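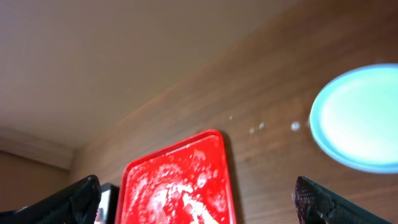 Gervásio Queiroz objeta que uma casa de férias sem serviço de refeições não vende alojamento, vende inventário: cada objeto declarado na ficha é uma obrigação assumida perante o hóspede. A objeção serve de ponto de partida ao capítulo 4, dedicado à gestão do equipamento e da rotação em alojamentos turísticos com cozinha própria.

4.1 Âmbito e definições

Entende-se por rotação o intervalo entre a saída de um hóspede e a entrada do seguinte. Durante esse intervalo executam-se três operações distintas – limpeza, conferência do inventário e reposição de consumíveis – que muitos operadores registam indevidamente como uma só. A separação contabilística das três é condição prévia para qualquer cálculo de custo por estadia.

Por equipamento designa-se o conjunto de bens duradouros postos à disposição do hóspede. Os consumíveis (detergente, esponjas, papel, lenha, quando incluída na tarifa) constituem categoria separada e são imputados à estadia em que são fornecidos.

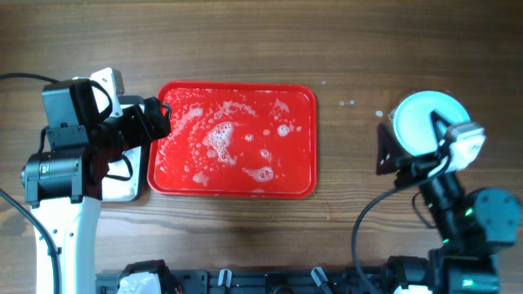 A imputação levanta dificuldades quando a embalagem transita de uma estadia para outra. Adota-se neste manual o critério da dotação fixa: cada estadia suporta o valor de uma dose normalizada, independentemente do consumo real.

4.2 O caso Fidmont

Os exercícios deste capítulo utilizam os dados da Fidmont, operador com 40 unidades repartidas por Carnell e Datcombe. O inventário consolidado, encerrado em abril, compreende 3874 artigos. A dotação de consumíveis é revista uma vez por ano e a reposição do equipamento só é autorizada acima de um limiar de quebra definido por unidade. 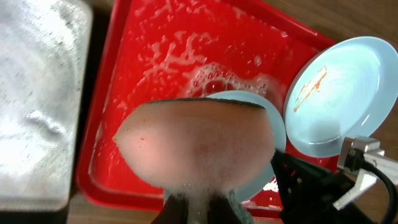

O limiar exprime-se em percentagem do valor de aquisição do lote. Nas unidades de Datcombe, com ocupação concentrada no verão, aplica-se um limiar mais baixo durante a época alta, de modo a evitar faltas entre rotações consecutivas. Nas de Carnell o limiar mantém-se constante ao longo do ano.

4.3 Caução e desgaste normal

A caução de 200 euros cobrada pela Fidmont cobre danos e extravios, mas não o desgaste decorrente do uso previsto. A distinção entre dano e desgaste é tratada na secção seguinte.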